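4. Relocation and the Home-Based Firm

4.1 Sample and definitions

This section reports on firms that began in the owner's home and later considered, or made, a move to rented premises. The sample consists of 185 owner-managed firms registered in the Warnitz district, all of which listed a residential address as their place of business at the time of first registration. Firms that used a residential address for mail only were removed before sampling. Franchise holders and firms with more than one owner household were also removed, as the decision to move is shared in those cases and the interview form was designed for a single respondent.

We define relocation as the signing of a lease, license, or purchase agreement for a separate work space, followed by the transfer of the main business activity to that space. A firm that rents storage but continues to work from home isn't counted as relocated. A firm that keeps a home office for bookkeeping and carries out its main activity elsewhere is counted as relocated. The distinction matters for the service firms in the sample, where the bulk of the work is done at a desk and the boundary between main and secondary activity is less clear than in light production or repair.

Interviews followed the form developed by Virk for his earlier study of sole traders in Wimero. Two questions were added on lease terms and one on the use of the vacated room. Each interview was planned for 60 minutes. Olivares coded the responses, and Virk coded a subset without sight of the first set of codes. Differences were settled by discussion, and the agreed code was used in all later steps.

4.2 Stated reasons for moving

Respondents were asked to give their reasons for moving, or for considering a move, in their own words before being shown a list. The open answers fall into 4 groups: lack of floor space, client access, hiring, and separation of work from household life. Many respondents gave reasons from more than one group, and the groups should not be read as exclusive.

Lack of floor space was the reason most closely tied to the type of firm. It was raised mainly by owners who hold stock or keep equipment set up between jobs. Owners of desk-based firms seldom mentioned it on its own. When they did, the complaint usually concerned a second work position and the difficulty of fitting one into a bedroom or dining area already in use. 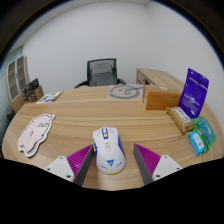 Client access was raised by owners who meet customers in person and by some who don't. In the second group, the concern was with how a residential address appears on invoices and tender documents. One bookkeeping firm reported that a public-sector client had asked for a site visit as part of supplier approval, and that the owner had booked a meeting room for the day to meet the request. The firm signed a lease in April of the following year. We treat cases of this kind as client access, although the need they describe is for a business address more than for a place to receive visitors.

Hiring was a reason that respondents tended to place late in the interview. Home-based owners can take on remote staff without any change in premises, and a number of them had done so. The pressure to move came with the first hire who needed supervision in person, such as a trainee or a part-time assistant handling paper records. Local zoning rules in Warnitz allow 2 outside employees at a residential address, subject to notice. Few respondents could state the limit correctly, and several believed that no outside employees were allowed.

Separation of work from household life was coded whenever the respondent referred to family members, sleep, noise, or the hours of work. It was the only group in which the answers of relocated and non-relocated owners differed clearly in tone. Owners who had moved described the change in terms of a fixed end to the working day. Owners who had stayed described the same overlap of work and household as a source of flexibility, especially where school-age children were present.

4.3 Costs before and after the move

Rent was the largest new cost for every relocated firm, but it wasn't the cost that respondents had found hardest to plan for. Budgets drawn up before the move usually included rent, deposit, and internet service. They usually left out business rates, contents insurance at the new address, cleaning, signage, and the cost of travel. Where a written budget was available, we compared it with the accounts for the first full year in the new space. Items missing from the budget were recorded as omitted, whatever their size, and items present but too low were recorded as understated.

Furniture and small equipment need separate treatment. Most owners moved what they already had and replaced it over time. Purchases in the first quarter were limited to items that could not be taken from the home without leaving a gap there, typically a desk, a chair, and a basic set of computer accessories. Because these purchases are small and spread over several suppliers, they're poorly recorded in the accounts and were checked against receipts where the owner had kept them.

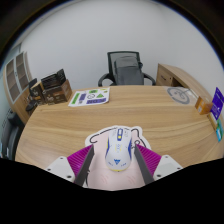

Tax treatment also changes on relocation. While working at home, owners may claim a share of household costs based on the area and hours used. After the move, the claim ends or is reduced to the part of the work still done at home. Owners who had claimed a high share of household costs therefore saw a larger net increase than the lease amount alone would suggest. This effect was absent from all the written budgets we examined, including those prepared with outside help.

Lease length had a bearing on how owners judged the cost. Firms in shared premises, among them the Hayat and Jovell buildings, generally paid more per unit of floor area and held shorter terms. Their owners rated the move as less risky than did owners with conventional leases at a lower monthly cost. The ability to leave at short notice appears to have been valued separately from price, and the two are entered as separate variables in the model set out in Section 5.

4.4 The work position as a unit of comparison

Floor area is a poor basis for comparing home and rented premises. Areas used at home are often shared with other uses, and respondents measure them in different ways. We therefore use the single work position as the unit of comparison. A work position is a desk or bench at which one person can carry out the main activity of the firm without clearing away another person's materials. A kitchen table cleared each evening isn't counted. A desk in a bedroom is counted if it's left set up overnight.

The measure favors desk-based firms, for which it's close to a full description of need. It's weaker for firms in light production, where one person may use several benches in sequence. For those firms we report floor area as well, using the area stated in the lease and, for the home, the area claimed for tax purposes.
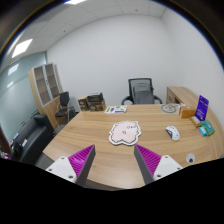
Figure 3. Wood-grain desk in a small office.

Using this measure, the typical relocation added fewer work positions than owners had expected when they first considered the move. Owners of firms with no employees often leased space for one additional position and left it unused through the first year. When asked about the unused position, most referred to a planned hire that had been delayed. The cost of the unused position is included in the rent figures above and isn't reported separately, as leases in the sample don't divide rent by position.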